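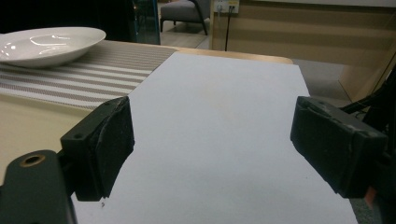
Balancing a hot water heating system, one radiator at a time

By Filipa Brandão
27 April 2025

The Mostevgate building has 14 apartments on four floors and one gas boiler in the basement. Before this winter, the radiators nearest the boiler ran at full heat from early morning, while the top floor took most of the day to warm up. The owners had been quoted for a larger circulation pump. Arnaldo Frade, the heating contractor who took over the service contract, advised them to leave the pump alone and balance the system first.

Water takes the path of least resistance. In a two-pipe system with every valve fully open, the radiators with the shortest pipe runs receive more flow than they need, and those at the far end receive less. A bigger pump raises the flow everywhere, including where there is already too much. It also adds noise at the valves and uses more electricity.

Finding the starting point

Frade's crew began with a heat loss figure for each room. Floor area alone is a poor guide. A corner bedroom with two outside walls can need twice the output of an interior room of the same size. From the heat loss and the design temperature drop, each radiator gets a target flow rate. At Mostevgate, the design drop was set at 20 degrees Fahrenheit between supply and return.

The strainer came next. It was partly blocked with black iron oxide, and the system was flushed before any valve was touched. Balancing a dirty system produces settings that stop being correct once the dirt moves. Air was bled from the top floor, and the cold fill pressure was reset at the boiler.

Setting the valves

Each radiator has a lockshield valve on the return side. Benedita Meireles, who did most of the valve work, starts by opening all of them fully and setting every thermostatic head to maximum. She then closes the valves nearest the pump to a half turn open and works outward. The last radiator on the longest run stays fully open.

Temperatures are taken with two clamp probes, one on the supply pipe and one on the return. Painted pipe should be cleaned to bare metal where the probe sits, or the reading will be low. After each adjustment the system needs time to settle. Meireles waits 20 minutes. A change to one valve shifts the flow in all the others, so a second pass is always required, and on this job there was a third for the two upper floors.

Final positions were written down as turns from closed, with the apartment and room. A copy is kept in the boiler room. Without that record, the next person to remove a radiator for painting has no way to restore the setting.

What changed

The supply temperature was lowered in steps and now sits at 140 degrees in mild weather. The pump runs at its middle speed. Frade charged 260 dollars per apartment, flushing included, with replacement valves billed separately. Three lockshields had seized and could not be reused.

One fault remains. The stairwell radiator on the second floor still heats unevenly across its width, which points to sludge in the bottom channel. It will be taken off and flushed outdoors once the heating season is over.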